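Folding towels at Sisbridge: a student team talks about its year

The robotics club at Sisbridge meets in a former store room behind the college workshop. It has a sink that does not work, a long bench and a bench-top enclosure with two arms in it, which the students call Flirkum. The team is preparing it for the household tasks class of the Brondwood student competition. I spent an afternoon with two of its members, both in their second year, and with the technician who looks after the workshop. They asked to be quoted without names, as the work belongs to the whole club.

The task they have chosen is to fold and roll a towel and put it in a basket.
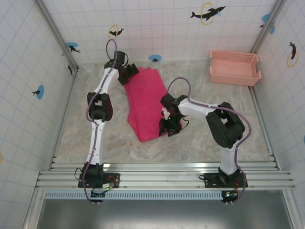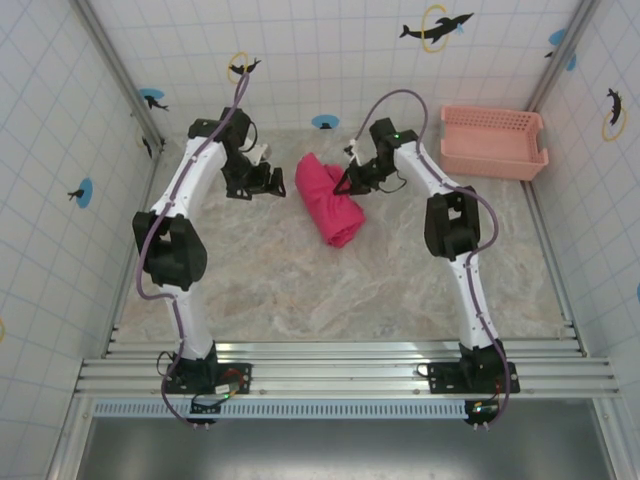

"People hear 'towel' and think we picked the easy one," said the first student, who works mainly on the software. "The other tasks on the list were stacking cups and sorting cutlery. A cup is the same shape every time you look at it. A towel is a different shape whenever you let go of it."

She joined the club knowing some Python and very little else. Her first job was to write the program that saves each practice run to disk. The team teaches the arms by guiding them through the task by hand and recording the movements, then training a model on the recordings. They have 400 recorded runs so far. She said the early ones were poor and that most of a month went on deciding which to throw away.

"We were all doing it differently. One of us would grip at the corner, another one would grip in the middle of the edge. If you train on that you get something in between, and in between doesn't pick up anything. So we wrote down one way of doing it and stuck it on the door."

The sheet is still on the door. It has been corrected in three colours of pen.

The second student is on the mechanical engineering course and is responsible for the arms themselves. He spoke mostly about cables.

"In the first term we lost more time to cables than to anything else. You get a wrist turning, the cable catches, the plug works loose, and the arm stops replying. Then you spend an hour looking for a fault in the code. Now we leave a good loop of slack at the wrist and check every plug before we start."

The club bought its rail and brackets from Howells, a supplier in the town that gives the college a discount on short lengths. He drilled the base plates twice, having measured from the wrong end the first time. The spoiled pair are kept in a drawer and are used for testing screws.

I asked how the work was divided. He said that there was a plan in October and that it did not last. Whoever was free did what was next on the board. The exception was training, which the first student starts before she goes home, so that it can run overnight on the one computer with a suitable graphics card. She uses a batch size of 256, a figure she inherited from an older member and has not yet had a reason to change.

The technician has a different view of the project. He has been at the college long enough to remember the club building line followers, and he was against buying arms at all.

"I thought they'd be too much to maintain," he said. "I was thinking of motors burning out and me being asked to fix them. We've replaced one motor. They did it themselves and filled in the form."

His main rule is that hands stay out of the enclosure while the power is on, and that one person stands by the switch whenever a trained model is running. Both students mentioned the rule before he did. He also asks that they write up each session in the workshop book, including the sessions in which nothing worked. He showed me a page from February that says only "gripper left open, all runs, go home".

At Brondwood each team is given a fixed time at the table and the judges may move the starting position of the cloth. This worries the first student more than the folding does. A model that has seen the towel in one place can do badly when it is moved by a hand's width, so the latest recordings begin from many different positions.

"I'd like it to do the fold properly and get the roll a bit tighter," she said. "If it then misses the basket, we lose those marks and keep the others."

The second student would like to enter again next year with a shirt. She does not agree, and thinks they should stay with towels until the arms can manage a larger one. The club will vote on it after the competition.

New members can join at the start of any term. Sessions run from four o'clock until the workshop closes, and no experience is needed. The technician asked me to add that long sleeves must be rolled up.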